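Chapter 6
Receiving and Sorting Household Textiles 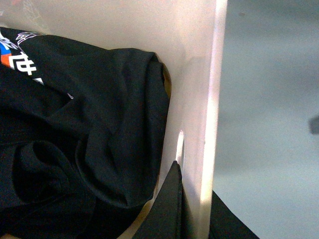 Learning Objectives

After completing this chapter, the student should be able to:
Explain why textiles are sorted before they are washed, stored, or passed on.
Identify the main groups used in a sorting plan for dark and printed garments.
Inspect a garment by hand and record its condition in standard terms.
Choose a suitable bin, bag, or shelf for each sorted group.

Key Terms

receiving bin
sorting plan
color group
printed garment
fiber label
holding time
condition note

6.1 Introduction

Clothing that reaches a laundry room, a donation center, or the back room of a shop seldom arrives folded. A black cotton garment heaped in a frosted plastic bin is among the most ordinary sights in textile work, and a large share of the work treated in this book begins with an item in that state. The worker must decide what the item is, what it is made of, and where it should go next. These decisions are made many times in a shift, and small errors in them are costly. A dark shirt placed with white towels may spoil the whole load.

Chapter 5 dealt with fibers and the way they respond to water and heat. The present chapter applies that knowledge to the sorting table. It covers the steps between the arrival of a garment and the start of washing or storage. Washing itself is the subject of Chapter 7.

The methods described follow the practice of the Ilstead Textile Program, in which students work in teams of 3 at a shared table. Programs with a different layout may adjust the order of the steps. The terms and the condition notes should be kept as given, so that records made in one room can be read in another.

6.2 The Receiving Bin

A receiving bin is any open container in which garments are held before they have been inspected. Plastic bins are preferred to cardboard boxes in most work rooms. They can be wiped clean, they do not take up moisture from damp clothing, and a bin with translucent walls lets the worker judge from the side how full it is.

Garments in a receiving bin should not be pressed down. Cotton knit fabric that has been left crumpled under weight will hold its creases, and a printed design may crack along a sharp fold. For this reason the Ilstead rooms fill each bin to no more than 70 percent of its depth. Students should also remember that a heap of dark clothing hides a great deal. Deep folds in black fabric look uniform in ordinary room light, and a small tear, a stain, or an object left in the cloth can easily pass unseen until the garment has been opened out.

The time a garment spends in the receiving bin is called its holding time. Damp items have the shortest holding time and are removed first. Dry cotton may remain until the end of the shift.

Clear plastic bags and wrapping call for separate attention. Garments may arrive in them, and the plastic tends to stay with the load. It should be taken out at the receiving stage and must never enter a washer or a dryer.

6.3 Color, Print, and Fiber

A sorting plan divides garments by color group first, by surface second, and by fiber third. The order matters. Color can be judged at once, while the fiber label must be found and read.

Black garments form a group of their own in the Ilstead plan and are not combined with navy or brown. New black cotton may release dye during its first washes, and older black cotton shows lint from lighter fabrics very clearly.

Surface is considered next. A printed garment is one that carries lettering, a picture, or a logo applied to the face of the cloth. Bold white lettering on a black ground is a common example, and it may be joined by smaller areas of bright color, such as blue or orange. The worker sorts a garment of this kind by its ground color and not by the colors of the print. It is then turned inside out before washing, which protects the design from rubbing against other items.

A logo is not a guide to fiber content. Similar marks are placed on cotton shirts, polyester shirts, and blends, and only the label should be relied upon. If the label is missing, the item is entered as "fiber unknown" and treated with the more delicate group.

6.4 Opening Out the Garment

Inspection takes place on a flat, clean surface in good light. The procedure is as follows.

Step 1. Lift the garment from the bin with both hands. Do not pull it by a sleeve or by the neckband.
Step 2. Lay it face up and smooth the fabric outward from the center.
Step 3. Check the neckband, the hems, and the underarm seams.
Step 4. Examine any print for cracks, lifting, or fading.
Step 5. Turn the garment over and repeat the check on the back.
Step 6. Read the fiber label and write the condition note.

A condition note uses 2 entries, one for the fabric and one for the print. A plain garment receives a dash in the second place. Notes are written at the table, before the next garment is lifted from the bin.

Before You Read Further

Select a dark printed garment from your own clothing and carry out the six steps above. Keep the condition note you have written. It will be used again in Section 6.7, where the sorting record is introduced.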